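In defence of the box with a door in its side

By Asuka Mizuno
April 17, 2018

My kitchen has one good stretch of bench, and for most of my adult life half of it has been lost to things that were supposed to be put away. Potatoes in a paper bag. Capsicums in the plastic they came home in. A bowl of tomatoes that everybody adds to and no one gets to the bottom of, until the bottom has gone soft and has to be tipped in the compost.

I have come round to the view that most kitchen storage is designed for the shop and not for the house. It looks tidy stacked in the aisle. Get it home, put one tub on another, and you have made a tower with one useful box in it, the top one. Everything underneath is in exile. To get an onion you have to move the pumpkin, and after a week of that you stop putting the pumpkin back.

The answer is a door in the side. It is not a new idea. Bread bins have had doors for generations, and my grandmother kept her spuds in a cupboard with a drop-down front that you could open with your knee. Somewhere along the line we swapped that for lids, I suppose because a lid is cheaper to make and a box with four solid walls is harder to break.

I bought my first side-opening box in September from Kinnunen, the homewares place on the corner, for $60. That is too much for a plastic box and I said so at the counter. I have since bought a second. The colour is a sort of cream that goes with nothing in my house, and I have stopped noticing it.
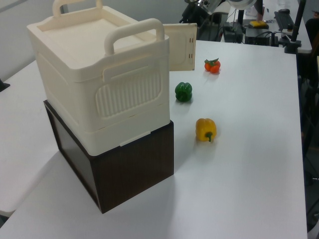
Side door open, with tomatoes and two capsicums on the table. The brown box sits underneath.

The point of the arrangement is that the lid hardly matters any more. You can leave a tray or a cookbook on top and still get at what is inside. The height helps too. With another box under it, the door comes up to where your hands are, and you can see what needs eating before it is past eating. I throw out far less than I did last year. I haven't weighed it, but the compost bucket goes out less often and the shopping list has got shorter.

There are fair complaints. A door needs room to swing, and if you shove the box hard against the toaster you have bought yourself a lidded tub at twice the price. Hinges wear. My sister had one from Nuko that lost its door inside 10 weeks, and she now uses it as an open crate in the laundry, where it does a perfectly good job. Ribbed plastic also collects onion dust in the grooves and wants a proper scrub with an old toothbrush — a damp cloth won't shift it.

The other complaint I hear is that you don't need a box at all, you need to buy less. I agree with half of that. I shop for five people, though, and the greengrocer is a long drive away, so there will always be a few kilos of something waiting its turn. It has to wait somewhere.

What I would ask of the makers is simple enough. Sell the door as a spare part. Mark the outside measurements with the door open as well as closed, so people can work out whether it will fit on their bench. And make a brown one, or a green one, for those of us with timber kitchens.

Until then I will keep the two I have. The potatoes are in the one by the back door, with a tea towel over the top because the cat likes to sleep there.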